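Garment hanging by robot – anyone else's workplace trialling this?
General Discussion > Work and Warehouse

threadbare_60
Started in March at our place. I'm on returns at Garkora (clothing, mostly online orders) and we've got a two-armed setup learning to put shirts on hangers. I'm one of the people who used to just hang shirts, and now half my shift is setting up piles for it and writing down where it gets stuck. The hourly rate is the same, but my shoulders feel heaps better. What I miss is the talking, because there were four of us around one table and now I'm mostly on my own with the arms humming away.

Couple of pics from the same session, red hanger in the right gripper in both:
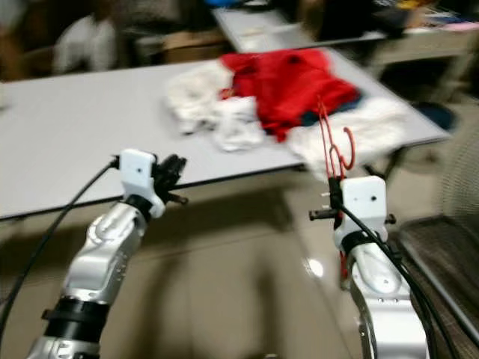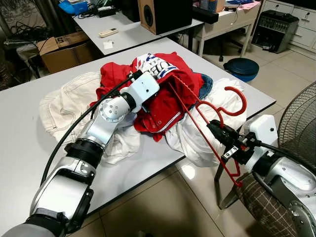 My supervisor reckons we'll be at 100 garments an hour by winter. I used to do more than 60 on a good morning, with a cuppa in the middle, so we'll see!

jodus_nights
We had the Ciltico version over at Jodus. Good on flat tees, hopeless with anything stiff or with a hood. Two people got moved to packing and neither of them asked to be. Ask now, in writing, what happens to your hours.

pegbasket
Bit gloomy, jodus. I did hanging for 10 years and my wrists are cooked. If a machine wants that job it can have it. I'd take writing notes any day.

jodus_nights
Sure, if there's a notes job for everyone. There were 305 of us on site and I can tell you there weren't 305 clipboards going.

threadbare_60
Fair point, and I did ask. The answer was "no changes planned", which I've heard before. They have offered me the Shearer training (the maintenance ticket) and I'm leaning towards yes, even though it means 6 am starts for a while.

pegbasket
Take it! Does it colour sort as well or only hang?

threadbare_60
Only hanging so far – sorting is still us. Collars are what I write down most. It'll grab a fold from the middle of the shirt when you or I would go looking for the neck first. I've started laying some piles out neater and got told off for it, they want them messy like they come out of the bags.

jodus_nights
Ha, same at ours. Get the training terms on paper before you sign, and check who pays for the resit.

threadbare_60
Will do, meeting's at 2 pm so I'll post back after.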